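Clenidham Play Kitchen Project -- progress note for the Basent small grants fund, 2022-06-23

Hello again! The toy kitchen is in and we're really pleased with it. Your grant was $372 and I've spent all but $27 of it, mostly on the counter, with its dark gray sink and the stovetop set into the top. The white tile backsplash makes it look like a proper little kitchen (I want one at home). 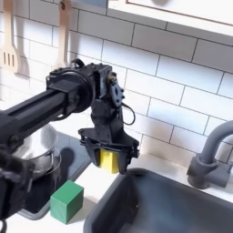
The blocks came from Brakley and were 5 days late, but they're nice and bright and they get used as pretend food more than anything else. I still need 2 more hooks for utensils -- the $27 should cover those -- and I'd like to add a few cups before November. Receipts are coming separately.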